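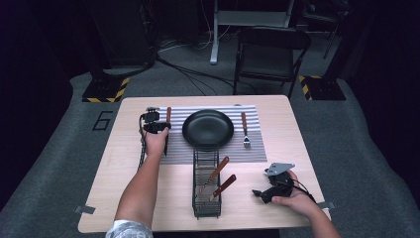 玛丽奇卡·德尔卡奇编了一本词典，收的是维河（Wi）下游几个村子的土话，外面的人大多没听说过，连伊尔登城里坐在咖啡馆看报的老先生们也未必听得懂几句。我去拜访她之前，把样书从头到尾翻过一遍，翻得很慢，因为每隔几页就有一个词让我想放下书给家里人打电话，问问外婆从前是怎么说的。她听我讲了这个，很高兴，说词典就该这么读，从头读到尾的人都是好人。她说话喜欢就近取材，手边有什么就拿什么来讲。比如说刀叉，桌上的条纹餐垫上放着一副，红褐色的木柄，中间是一口黑色的圆煎锅，她就指着叉子告诉我，在维河边上，木柄的叉子和通体金属的叉子从来是两个词，前一个叫“哈尔捷”，后一个叫“维尔卡”，谁要是在老人面前说混了，会被当成城里来的亲戚，客客气气地多给一块面包，然后什么要紧的事都不再同他讲。

“煎锅也一样，”她说，“平底的、带边的、深一点的、借来的，都有各自的叫法。对，借来的锅有一个单独的词。我第一次听到的时候以为对方在逗我，可是后来隔了两个村子，一位完全不认识她的老太太也这么说，我就老老实实地记下来了。借来的锅叫‘波祖查’，还回去的时候里面不能空着，放几个鸡蛋也好，放一把豆子也好。这个习惯现在没有了，词倒还在，有人用它来称呼那些老是到别人家做客、从来不请别人的人。”

我问她这件事是怎么开始的。她先给我倒了茶，又去找糖，找糖的工夫讲了她姑姑的婚事，讲了伦迪赛德那座磨坊换过几次屋顶，最后才绕回到自己身上来。我后来听录音，发现这一段里其实什么都讲了，只是次序同一般人不一样。

她生在伦迪赛德，一个夹在河湾和树林之间的村子，小时候家里说土话，学校里说标准话，两边分得清清楚楚，像换鞋一样，进了校门就换一双。她说那时候没有人禁止他们说土话，老师也不打人，只是老师听到土话会微微歪一下头，等你重新说一遍。“那个歪头比打手心厉害得多。打手心过一会儿就不疼了，歪头你能记一辈子。我到现在看到谁歪着头听我讲话，还会不由自主地把句子重新说一遍。”她笑起来，然后补充说，那位老师其实是个很好的人，冬天把自己的手套借给学生，后来还给她的词典贡献过好几个词，都是关于雪的。

中学毕业以后她去伊尔登读书，学的是制图，毕业后在水文站画河道图。画图的时候她发现图上的地名同她从小听惯的对不上。河湾在图上叫“东弯”，村里人叫“老奶奶的胳膊肘”；一片草甸在图上只有编号，村里人却把它分成四块，每一块有自己的名字，春天哪一块先露出水面，哪一块的草羊不爱吃，名字里全说明白了。她去问站长能不能把这些名字标上去，站长说图上没有地方了。她看了看图，觉得地方还多得很，可是她那时年轻，也没有争，就回去买了一个本子。

“就是小学生用的那种横格本，”她说，“封面上印着一只刺猬。我想把名字记在本子里，等哪一天图上有地方了再搬过去。后来本子写满了，图还是没有地方，我就又买了一本。”

这样的本子她一共写满了14本。最早的几本里全是地名，地名写着写着，就得写怎么走过去，写怎么走过去就得写坡，写沟，写泥，写泥又要分是能站住脚的还是会把靴子吸掉的。到第四本，厨房里的东西进来了；再往后是牲口，是天气，是骂人的话。骂人的话占了整整一本，她的母亲有一次来看她，翻到那一本，坐下来读了一个下午，中间只抬过一次头，说某一页上有个词写错了，那个词不是那么骂的，要骂得更慢一些。

我很喜欢这个“更慢一些”，请她解释。她说土话里有一些词，意思全在念法上，同一个词念得快是亲热，念得慢就是断交。词典里怎么写这个呢？她为此愁了很久。语言学的书上有一套符号，她自学过，也用过一阵，结果她拿给村里人看，村里人说这是药方。最后她决定直接用话来写，所以现在你翻开词典，会看到像“慢慢地说，看着对方的鞋”这样的注释。她的编辑起初不赞成，后来这一条成了他最爱引用的。

编辑就是罗曼·萨多夫斯基，在霍斯滕特出版社做了半辈子的地方文献。那天下午他也来了，比我晚到，进门先把外套挂在一个他显然挂惯了的钩子上，然后问水还热不热。他们两个人合作了这么多年，讲起话来常常一个人开头，另一个人收尾，收的那个尾又往往不是开头的人想要的，于是再从头讲一遍。我就坐在旁边听，很少需要提问。

罗曼是这样讲他们认识的经过的：出版社那时候打算出一本维河地区的游览手册，需要有人核对地名，水文站推荐了玛丽奇卡。他寄去一份清单，上面列了60个地名，请她看看有没有拼错的。过了一个多月，他收到一个包裹，里面是那份清单，每个地名后面都贴着纸条，有的纸条比清单本身还长，折了又折，拉开来像一架手风琴。

“我当时正赶着要下印，”罗曼说，“我只想知道有没有拼错。可是我坐下来看了第一张纸条，就忘了下班。那张纸条讲的是一座桥，桥早就没有了，她写了村里人为什么至今还说‘过桥以后往左’，还画了一张小图，标出那个‘往左’现在会走到谁家的鸡舍里去。我给她回信，说手册用不下这么多，但是请您无论如何不要扔掉。”

“我本来也没有打算扔。”玛丽奇卡说。

“我知道，可是我怕。”罗曼说，“做我们这一行的人，见过太多东西被扔掉了。”

手册后来出了，薄薄的一册，早就卖完。玛丽奇卡的纸条没有收进去，只在鸣谢里提了一笔，名字还印错了一个字母。罗曼到今天提起来还要道歉，她每次都说没关系，可是她也每次都让他把道歉的话说完。

从手册到词典，中间又隔了很多年。这期间玛丽奇卡结了婚，换了工作，养大了两个孩子，同时一到休假就骑着自行车沿河走，挨家挨户地坐下来聊天。我原以为收集词语的人会带着问卷，她说试过一次，效果很糟。你问一个人“您管这个叫什么”，他马上坐直了，给你一个标准话的词，而且是他所知道的最体面的那一个。所以她从来不问。她帮人家剥豆子，帮人家绕毛线，帮人家把梯子扶住，等着词自己掉下来。

“最好的时候是吵架，”她说，“夫妻两个为了门该不该关而吵起来，那真是满地都是词，我捡都捡不过来。可是吵架的时候你不能拿出本子，太不礼貌了，我就在心里背，背到出了院门，蹲在路边写。有一次我蹲着写，有人以为我不舒服，把我扶回去了，我又听了一遍和好。和好用的词跟吵架用的完全不一样，少得多，而且好多是问吃不吃东西的。”

她承认也有收不到的时候。有些老人起先很热情，一听说要印成书，就不肯讲了，觉得自己讲得不好，会给村里丢脸。也有人怕她拿去笑话。有一位养蜂的老人，她前后去了好几年，每次他都同她讲标准话，讲得一丝不苟，像念报纸。她知道他同蜜蜂是讲土话的，因为隔着篱笆听见过，可是她一走近，他就换过来了。她从来没有点破。老人去世以后，他的女儿把她叫去，给了她一个铁盒，盒子里是一叠旧日历纸，背面用铅笔写满了养蜂用的词，按照一年的先后排列，从冬天听蜂箱里的动静开始，到封箱为止。盒盖里面写着她的名字。

讲到这里她停了一会儿，去看窗台上的花要不要浇水。罗曼低声对我说，词典里凡是关于蜂的条目都没有改动过，连老人写错的字也照原样印，只在后面加了说明。他说排版的人问过好几次，是不是漏校了，他每次都要亲自去解释。

这批蜂的词我后来特地又读了一遍。有一个词专指下雨之前蜂群回巢的声音，另外一个词指雨停以后它们不肯出来时的安静。还有一个词，老人的解释只有短短一句：“它们知道你今天心里有事。”词典里把它归在动词一类。玛丽奇卡说关于归类她同罗曼争论过，罗曼认为是形容词，她认为知道就是知道，是在做一件事情，应该是动词。争到最后他们去问了老人的女儿，女儿说这个词她父亲是对着她母亲用的，从来没有对蜜蜂用过，两个人就都不再争了，条目保留动词，另外加了一个义项。

我问起方言和标准话之间的关系，这大概是每个采访她的人都会问的，她叹了口气，不过叹得很和气。她说她不喜欢人家把土话说成一种快要死的东西，好像大家都应该脱了帽子站在旁边。“我自己天天在说嘛。我同我妹妹打电话，说的就是这个。我骂我的猫也是这个。你要是跟我讲标准话里没有诗意，我也不同意，标准话里有很多好词，我写这本词典的释义用的全是标准话，没有它我一个字也解释不了。”她认为两种话各有各的用处，要谈修屋顶的价钱，她用土话；要给税务部门写信，当然用标准话，她试着用土话给税务部门打过一份草稿，写完以后自己觉得像在请他们来吃饭。

可是她也不回避一些事情。孩子们不怎么说了。她自己的两个孩子听得懂，会说的主要是吃的东西和责备人的话，这两样她小时候说得最多，他们也就学会了这两样。大女儿在外地做牙医，有一回给一位病人看牙，病人疼得冒出一句土话来，她不假思索地接了下一句，两个人都愣住了，后来一问，病人的母亲是从伦迪赛德嫁出去的。女儿当晚打电话来讲这件事，讲得很激动，又问母亲那句话到底是什么意思，因为她只会接，并不确切知道接的是什么。

“我告诉她，意思是‘忍一忍，锅已经端上来了’。”玛丽奇卡说，“是哄孩子的话。她小时候摔了跤我就这么说的，她一直以为是咒语。”

词典真正动手编，是她从水文站退休以后的事。罗曼每个月从出版社过来一趟，带一包空白卡片，带走写好的。开头两个人都以为一年就够了。卡片先放在鞋盒里，后来搬进橱柜，再后来橱柜里的碗要搬出来。她丈夫对此的评价是，家里现在吃饭要先查词典。他是个话很少的人，我在的那天下午他只露了一面，从院子里进来拿剪刀，同我握了手，又出去了。玛丽奇卡说不要小看他，词典里关于绳结的部分全靠他，他嘴上说不出来，就一个一个打给她看，打好了挂在门把手上，她对着写。

最难写的条目是哪一个呢？两个人同时回答，答的却不是同一个。罗曼说是“乌斯拉”，一种介于走廊、仓房和门廊之间的地方，现在的房子里已经找不到对应的东西，前后改了许多稿，画了平面图，玛丽奇卡还是不满意，说图上看不出那里面夏天有多凉快。玛丽奇卡则说最难的是“好”。土话里表示“好”的词有一大串，可以吃的好，可以信的好，天气的好，病人今天比昨天好，还有一种好是“算了，就这样吧”。她把它们排来排去，总觉得中间还缺一个，像桌子上明明摆齐了，还觉得有人没有来。后来是她妹妹在电话里无意中说出来的，那是一种过后才知道的好，当时没有觉得，隔了许久想起来，才说，那时候是好的。她放下电话就去写卡片，写完发现妹妹还没有挂。

书最后收了1,094个词条。我问这个数目有没有什么讲究，罗曼说没有，他本来想凑个整数，同她商量去掉几条或者添几条，她不肯去，也不肯随便添，于是就这样付印了。校样出来以后她又想起来好几个词，写在信封背面寄给他，他把信封收在抽屉里，说等再版。眼下那个抽屉已经有些关不上了。

样书上印的日期是2021年8月5日，那天天气很热，罗曼亲自把头一批书送到伦迪赛德，在村里的会堂办了一个小小的聚会。来的人比椅子多，后来的人就坐在窗台上。本来安排了朗读，请一位演员从伊尔登来念几个条目，演员准备得很认真，可是念到第三条就有人纠正他的重音，接着有人纠正纠正他的人，最后演员自己也坐到听众里去了，由大家轮流站起来念。玛丽奇卡说那位演员风度极好，散会以后留下来帮着收拾杯子，还学会了一句骂人的话，念得很慢，很标准。

“有一位先生，我不认识，从头到尾没有说话，”她说，“后来他排队来找我签名，翻到一页给我看，说这个词是他祖母的，他从来没有听别的人说过，以为是她自己造出来的。他一直不敢在别人面前用。我给他看后面的出处，那个词在三个村子里都有人说。他就站在那里，看了很久，后面的人也不催他。”

我问是什么词。她告诉了我，意思是把衣服里外翻过来穿，因为外面已经脏了而家里来不及洗。标准话里要用一整句。

书出来以后收到的来信，罗曼装在一个文件夹里带来给我看。有一半是称赞，另外一半是意见。有人说他们村的发音完全不是这样的，写书的人一定是在下游听来的，下游的人说话含着东西。有人寄来了整页整页的补充，字迹很密，边上还画了工具。有一位女士抗议书里把她外公的绰号收了进去，过了几个星期又来信，说家里人讨论过了，认为可以保留，但是应该说明外公后来戒了酒。玛丽奇卡把每一封都回了，用的是什么话呢，看对方用什么话写来，她就用什么话回。其中写土话的人最伤脑筋，因为土话向来没有统一的写法，每个人都按自己的耳朵来拼，有一封信她念出声来念了三遍，才明白是请她去吃梅子饺子。

她去了，当然，而且带回来两个新词。一个是饺子没有捏紧、煮的时候张了嘴；另外一个，是主人发现它张了嘴、又趁客人没看见把它捞到自己盘子里。

我们的谈话到这里已经远远超过了约好的时间。罗曼要赶车，看了两次钟，又坐下来，因为玛丽奇卡说起了增补本的打算。她想把地名单独编一册，配上地图，这一回由她自己来画，画大一点，地方总归是够的。最早那些刺猬封面的本子要重新拿出来用了。当年的那张官方河道图她还留着一份，卷在衣橱顶上，她站到凳子上把它取下来，摊开给我们看，用手指沿着维河慢慢往下走，一边走一边念，老奶奶的胳膊肘，羊不来，哑巴家的浅滩，星期汤。我问“星期汤”是什么，她说是一处泉水，名字的来历有两种说法，两种她都不信，她正在等第三种。

有几个地方她的手指停住了，说这里应该有个名字的，她母亲从前说过，她没有记下来。那时候还没有买本子。她问过妹妹，妹妹比她小，更不记得。村里比她年长的人如今不多了，她打算在12月以前把他们都再拜访一遍，入冬以后路不好走，有些人又要搬到伊尔登的儿女家里去过冬，到了城里，她说，他们就想不起来了，要看到那条河才想得起来。

罗曼说出版社那边，预算还没有谈妥，地图印彩色的比较贵，他在想办法。他在霍斯滕特的办公室里挂着她寄来的第一张纸条，讲桥的那一张，装了镜框，同事们路过时会停下来看。有一年夏天他真的照着那张小图走了一趟，从已经没有桥的地方往左，果然走到了人家的鸡舍里。主人出来问他找谁，他说找桥。主人想也没想，就告诉他，您过了头了。

我临走的时候问她，大约40年的工夫花在这上面，有没有哪一阵子想过要放下。她想了一想，说放下过，有好几年几乎没有写，孩子小，母亲又生病，休假都用在医院里了。本子放在抽屉里，她也没有惦记。后来有一天她陪母亲坐在病房里，母亲醒过来，看着窗外说了一个词，是形容那种天光的，太阳已经下去了，可是还可以不点灯再做一会儿活。她以前从没有听母亲说过这个词，身边又没有纸，就写在了药盒上。

药盒现在还在，她给我看了，压在玻璃板下面，字迹有一点褪。那个词在词典的第二部分，名词，出处一栏写的是“伦迪赛德，我母亲”。

她一直把我们送到院门口，又回去拿了一罐蜂蜜，叫罗曼捎给他太太，再嘱咐我，问过外婆以后要写信告诉她，特别是锅的叫法，上游一带她还没有走遍。罗曼已经走到路上去了，回过头来喊了一句什么，她也喊回去一句，两个人都笑。我问她喊的是什么，她说他叫她进屋去，外面凉，她回答说门关着呢，这句话得查词典，在字母表很靠后的地方。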